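Zarance Is Opening a Second Restaurant and Needs People to Run It

Our new place on Avach Street opens in December, in a former shoe store of 1,365 square feet. The walls have been painted twice. The floor still squeaks in what used to be the children's section, and we have decided to call that charm.

We are hiring line cooks, a baker, servers and one dishwasher, who will be treated like royalty for as long as the budget holds. The dining room seats 80 if everyone likes each other. Breakfast starts at seven, so the baker will need to make peace with the alarm clock. 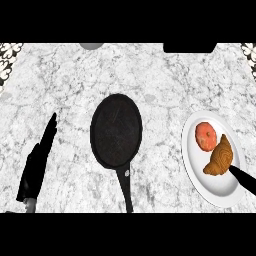 Do I need restaurant experience?
For the line cook and baker jobs, a year or more in a working kitchen. For everything else, we can train you, provided you can carry three plates and a grudge without dropping either in front of guests.

Full-time jobs are 30 hours a week and up, with a free meal each shift and tips split across the whole house. Schedules go up two weeks ahead. Keir Dalgleish writes them in pencil, but he does try.

Training is paid and begins in November at our original location on Hajji Square. Street parking there is a rumor. Take the bus.

To apply, drop off a resume at Hajji Square between lunch and dinner and ask for Eilidh MacLeish, general manager. Please don't come at noon on a Saturday. She will remember you, and it won't help.

Posted September 2021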